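Pantry bench notebook - Sunday, afternoon session

Started on the dry goods today, and what a good box to start with! Zdislava had put everything for the seasoning trials in one carton and I've been wanting to get into it all week. The plan is to sort by what each packet does to plain rice, write a card for each, and only then open anything. Anoma made me promise about the last part.

White table wiped down before laying out. Cards are the stiff ones from Irthorpe, which take pencil much better than the shiny lot.

1. Laying out

Packets face up so the labels can be read while writing. The red one is 翠宏, a spicy dipping seasoning (香辣蘸料), and I have high hopes for it on roast potatoes as well as on the rice. Seaweed mixes stay in their clear bags until Ľubomír has found jars with lids that fit. You can tell a lot through the plastic anyway - dark green flakes, nearly black in places, with paler bits all through.
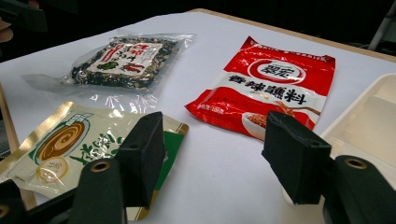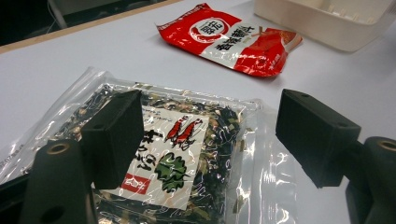

The one with two red shrimp painted on the label is my favourite piece of packaging this year. Somebody enjoyed drawing those antennae! I'd like to keep the label when the bag is finished and paste it in the back of this book.

2. Cards

One card per packet: name as printed, our own name for it, shelf, who opened it. Janka has offered to check my copying of the characters, and I'll take her up on it (I redid 蘸 three times and it still looks like a fallen fence).

Our own names so far: "red dip", "shrimp paper", "cup pouch". The last is the cream one with the swirly drink on the front. It goes on the drinks shelf for now, next to the barley tea.

3. Rice trial, first go

Not opened yet, so only the method. Plain rice, no salt, 60 g to a bowl. Seasoning goes on at the table and everyone writes a line before talking. Last time Marek said "fishy" out loud and we got four cards saying fishy.

Seaweed first, red dip last, or we shan't taste anything after it. Cucumber and water in between.

To do
- jars (Ľubomír)
- second rice pan, the Carroll one sticks
- ask Zdislava if the seaweed should go in the cold cupboard once opened
- more pencils

Comments

Anoma Seneviratne
Please do the red dip with the potatoes too! I'll bring a bag of them.

Marek Kadlec
I stand by fishy.

Zdislava Hudec
Ordinary cupboard is fine if the lid is tight. Squeeze the air out if it's staying in the bag. And save me a spoonful of the shrimp one, please.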